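FOR IMMEDIATE RELEASE

Perport Opens Its Kirwood Packing Room, With Big Tables, Plenty of Boxes and No Rush

KIRWOOD – Anyone who has ever tried to wrap a picture frame on the living room carpet, with the tape stuck to the dog and the scissors gone missing again, will understand why Perport is so pleased to announce the opening of its new packing room in Kirwood this December. The room is open to households, hobby sellers, small makers and anybody else with something to send, and it is meant to give people the one thing most of us lack at home when there is a parcel to get ready, a great big table with nothing else on it.

Perport began as a parcel counter in Bavholm, where customers would come in with half-finished packages under their arms and ask, a little shyly, whether they might borrow the end of the counter for a minute. The minute was usually more like half an hour, and the line went out the door. The counter staff never had the heart to say no, and after a while they pushed an old table against the back wall and let people get on with it. That table was busy every single afternoon, and it gave us the idea for Kirwood.

The new room has 8 packing tables, each of which can be booked for an hour or for a whole morning. Tape, paper, string, markers and scissors are laid out on a shared counter by the window and are included in the price of the booking. Boxes are sold separately, flat or made up, in 6 sizes, and customers are very welcome to bring used boxes from home as long as the corners are still good and the old labels have been taken off or covered over.

"People are often a bit embarrassed about their packing," said Helju Avotiņš, manager of the Kirwood room. "They'll tell me they've never been any good at it, and then I find out they've been doing it on an ironing board! Give them some space and let them see everything they're sending at the same time, and they do just fine. My favorite part of the day is when somebody folds the last flap down and it closes flat, and they look so proud of themselves. I hope we see a lot of that here."

Flat goods are expected to be a large part of what comes through the room, as they were in Bavholm: boards, prints, trays, shelves, panels, game sets and the like. They look so easy, and they cause more trouble than almost anything else our customers bring in, what with bent corners and scuffed faces and boxes that are just a finger's width too short. With that in mind, Perport is introducing the Lūse sleeve alongside the new room. It is a plain folded paper sleeve, open along one long side, that goes around a flat item before it is boxed and keeps the faces from rubbing. A first run of 500 sleeves has been made for the opening, and customers who book a table during the first month may take one home at no charge while they last. We would love to hear how they hold up, good or bad, and there will be a notebook on the counter for anyone who cares to leave a comment.

The Kirwood room will also offer a short evening session for people who would like some company and a little help with their packing. The session starts at 6 p.m. and goes on until the last box is closed. There is coffee, there is usually cake, and there is no need to bring anything breakable unless you want to. Bring whatever is waiting in the hallway to be sent. Groups sending gifts to family far away are especially welcome at this time of year, and two neighboring tables can be booked together if you ask ahead.

The room is on the ground floor, with a wide front door and a spot to pull up close by for unloading. Finished parcels can be handed in at the Perport desk on the way out or taken home again, whichever suits you. Table bookings can be made at the desk in Kirwood, at the Bavholm counter or by calling extension 3310 through the main Perport line.

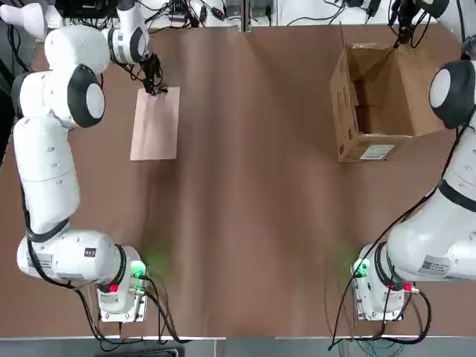 For anyone planning a first visit, Helju Avotiņš suggests doing a little thinking at home about what goes into which box, and measuring the longest side of each thing before choosing a size. Once you are at the table, keep the middle of it clear and give the box a place of its own off to one side, like the open cardboard one in the photo, standing at the far right of the big brown table with its flaps up and the white shipping label already stuck on its near face. Lay flat pieces down the way the light pink board is lying, so you can look them over properly before they get wrapped. Then take your time with it. The staff will come by if you wave, and they are always glad to hold down a corner while you find the end of the tape.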